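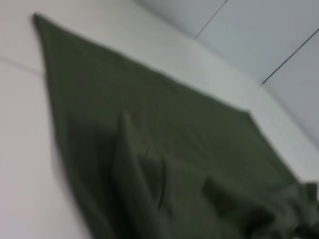 Talk notes: The Big Green Cloth, or How I Learned to Fold Things That Won't Lie Flat

(15 minutes plus questions. Water on the left. Clip the mic on BEFORE you take your coat off this time.)

Hi everyone, thanks for staying through the coffee gap! I'm Zübeyde Aydoğan and I look after the linens at Nodance, which is a rental outfit for parties, weddings, school plays, that kind of thing. We have 64 big cloths in the dark green alone. I fold for a living, more or less, and I still get beaten by a tablecloth about once a week.

Ask for hands: who folds a big cloth alone at home? Who ends up rolling it into a ball and shutting the cupboard door fast? (Wait for the laugh. If there's no laugh, just go on.)

Start with the bad way, since we all do it. You throw the cloth on the table, you grab whatever edge is closest, and you pull. One corner goes shooting off on its own, you get a ridge standing up in the middle like a little tent, and everything else piles up at the far end. Then you try to flatten the tent with your palm. Please don't! The extra fabric has to go somewhere, and all you do is press it into a crease.

What I do with a tent: leave the top of it alone. Go out to the nearest straight edge, take hold with both hands, hands as wide apart as your shoulders, and draw it gently away from the ridge. It sinks by itself. If it doesn't, something is holding on further down, and nine times out of ten that's the heap. So go and open the heap first.

Opening the heap. DEMO 1, use the old Sisow cloth, the one with the candle wax.
– find the hem with your fingertips
– run along the hem until you hit a corner
– hold that corner, let the rest hang or slide
– walk it out, don't yank

Say this slowly: the hem is your handrail. I got that from Lieselotte Lenz, who trained me when I started and who could find a corner in a laundry cart with the lights off. She hated the word "smoothing." She'd say you're not petting a cat, you're looking for a corner.

(If somebody asks about fitted sheets, tell them that's a different talk and I'm not giving it.)

Next, dark colors. I put this part in after the talk in May, when three people asked me the same thing at the door. Dark green, navy, brown, they hide their own folds. On a white cloth you look for the shadow. On a dark one the shadow and the cloth are nearly the same color, so look for the lighter patches, where it's lying flat and catching the light. Those are the parts you've already won. It helps to work on a pale surface too, because then the outline is easy to read and you can tell straight away whether that pointy bit is a real corner or only a fold pretending to be one. We painted our folding table white for this and I would never go back. It shows every coffee ring, but I can live with that.

How to tell a real corner: pinch it. A real corner has two hems meeting and feels thick. A fold feels soft and opens up when you tug it.

DEMO 2, need a helper. Pick somebody from the front row, not the tall guy from last time, he couldn't keep his end down.
Two people, 2 corners each, step back until the cloth hangs a bit loose between you. Give it one good shake. Lower it. Walk toward each other and hand over. Whoever receives the corners keeps still, the other one bends down for the fold. We bump heads when both of us bend. (True story, me and the delivery driver from Pärn, I had a lump for days.)

If you're alone, which is most people: table, long side toward you, fold away from your body. Five folds at most for a big cloth. After that the bundle gets fat and starts springing open, and you're better off rolling it. We roll ours on Jikura tubes and they come out with hardly a line in them. A tube from wrapping paper is fine at home, but put some tissue around it first.

Skip the bit on starch if we're past the 15 minutes.

Labels, quickly: write the size on a tag, tie the tag on the OUTSIDE. I have unfolded so many cloths just to read the tag inside.

Questions. Leave the Sisow cloth on the table so people can have a go. Collect it afterward, and count the clips, I came home one short last time.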